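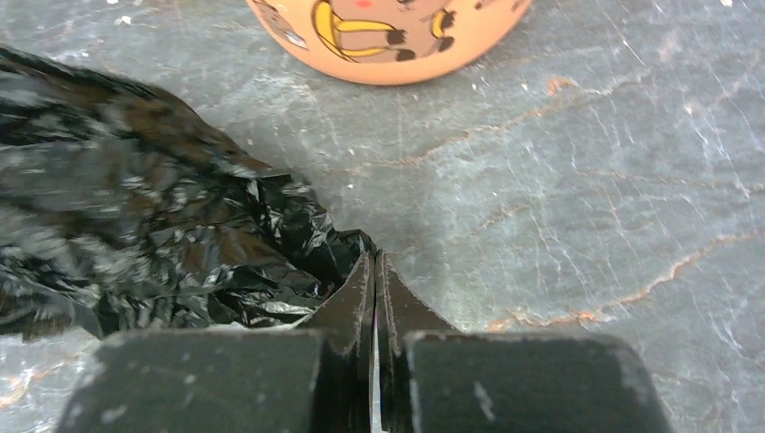
What 3,697 kilometres does to a box of plates

We moved in June, and the truck took over three weeks to get to us. The quote from Skultar was by volume, so I measured everything. The second firm, Prendergast, quoted by weight and wanted an inventory. We ended up with 64 boxes.

Selina Wieser at Skultar handled our booking and answered the phone every time I rang, which counted for a lot. The driver could not fit down our new street, so there was an extra charge for a smaller shuttle truck. Ask about that before you sign - I didn't.

Three plates broke. All were packed flat. The ones standing on edge were fine, so I'll do them all that way next time.

Soft things

Doonas, pillows and winter coats went in garbage bags to fill the gaps between the furniture. Label them with masking tape, or you will open every one looking for a pillow at 11 pm.
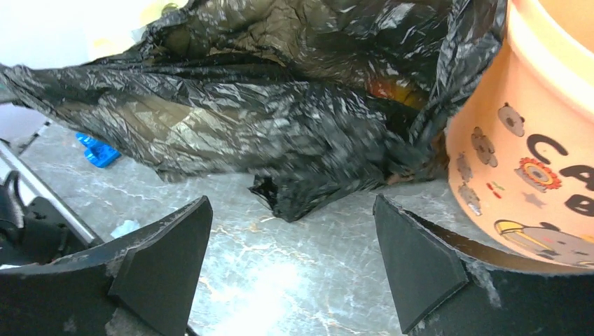
Black plastic bag, crumpled.

I'm still waiting to hear about the claim for the plates. The lamp turned up in the box marked bathroom.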